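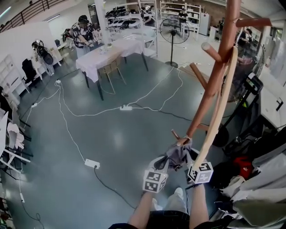 Tuch an die Garderobe, Würfelmarker an beiden Handgelenken. Datenaufnahme für Marchuk.

1/ Ich lese seit ein paar Tagen den Marchuk-Bericht und werde damit nicht warm. Kurzfassung der Behauptung: Menschen machen Alltagsaufgaben vor, die Handposen kommen aus Markerwürfeln am Handgelenk, dazu ein Kamerabild vom Kopf, und daraus lernt ein zweiarmiger Roboter. Ohne Fernsteuerung. Klingt gut. Ich habe Fragen.

2/ Erstens die Würfel. Man bekommt damit die Pose des Handgelenks, wenn die Kamera genug vom Muster sieht. Was die Finger machen, steht da nicht drin. Beim Aufhängen von Stoff passiert aber so ziemlich alles Interessante in den Fingern: greifen, nachfassen, die richtige Stelle suchen, loslassen.

3/ Im Bericht heißt das "Greifzustand wird aus dem Bild geschätzt". Ein Satz. Keine Fehlerrate, keine Ablation. Wer schon mal versucht hat, bei dunklem, zerknülltem Stoff zu erkennen, ob eine Hand zu ist oder nur fast zu, der weiß, warum ich da gern eine Tabelle hätte.

4/ Zweitens die Zahlen. 1703 Vorführungen, 46 Aufgaben. Viel Arbeit, Respekt. Aber die Verteilung ist schief, das sieht man erst im Anhang. Einige Aufgaben sind üppig vertreten, beim Aufhängen wird es dünn. Die Überschrift nennt trotzdem nur die Gesamtsumme.

5/ Drittens, und das ärgert mich am meisten: die Auswertung. Pro Aufgabe etwa 40 Versuche auf dem Roboter, Erfolg ja/nein. Erfolg beim Aufhängen heißt: Stoff berührt den Haken und fällt innerhalb von 3 Sekunden nicht runter. Also bitte. So hänge ich meine Jacke auch auf, wenn ich schlechte Laune habe, aber ich schreibe keinen Bericht darüber.

6/ Was mir gefällt: Sie räumen nicht auf. Kabel und Steckdosenleisten auf dem Boden, Leute im Hintergrund, Stühle, Ventilatoren. Der Sturnell-Datensatz hatte eine weiße Wand und einen leeren Tisch, und man hat es den Ergebnissen in jeder fremden Umgebung angemerkt.

7/ Nur: Unordnung ist noch keine Vielfalt. Wenn alle Aufnahmen einer Aufgabe im selben Raum entstehen, lernt das Netz eben diesen Raum mitsamt Kabeln. Der Bericht trennt Training und Test nach Vorführungen. Nach Räumen wird nicht getrennt. Ich habe zweimal nachgesehen -- wirklich nicht.

8/ Nelli Aaltonen hat mir dazu geschrieben (darf ich zitieren): "Die Raumtrennung haben wir im Februar gerechnet, die Werte waren schlechter, sie kommen in die nächste Fassung." Gut, dass sie das offen sagt. Weniger gut, dass es in dieser Fassung fehlt.

9/ Noch was zum Übertragen auf die Maschine. Menschliche Unterarme sind schmal und weichen Haken aus, ohne dass man darüber nachdenkt. Der Wullby-Arm ist am Handgelenk deutlich dicker. Eine Handbahn, die zwischen zwei Garderobenhaken durchpasst, passt für ihn womöglich nicht. Wie viele Fehlversuche Kollisionen waren, wird nicht aufgeschlüsselt.

10/ Restside hat letztes Jahr etwas Ähnliches mit Handschuhen probiert und die Fingerdaten gleich mitgenommen. Teurer, nerviger anzuziehen, Bahnen verrauscht. Ein direkter Vergleich auf denselben Aufgaben wäre das Experiment, das ich sehen will. Bisher zitieren sich die beiden Gruppen nur höflich.

11/ Mein Stand also: Für starre Sachen (Becher umstellen, Schublade zu) glaube ich die Ergebnisse. Für Textilien vorerst nicht. Dafür bräuchte ich den Greifzustand mit Fehlerangabe, die Raumtrennung und ein strengeres Erfolgskriterium.

12/ Weil schon zwei gefragt haben: Nein, ich halte die Würfel nicht für Unsinn. Billig, schnell kalibriert, und man kann damit beide Hände in einem gemeinsamen Koordinatensystem verfolgen. Ich würde sie selbst benutzen. Ich würde bloß andere Sätze über die Ergebnisse schreiben. Rohdaten der Testläufe habe ich angefragt, wenn was kommt, hänge ich es hier an.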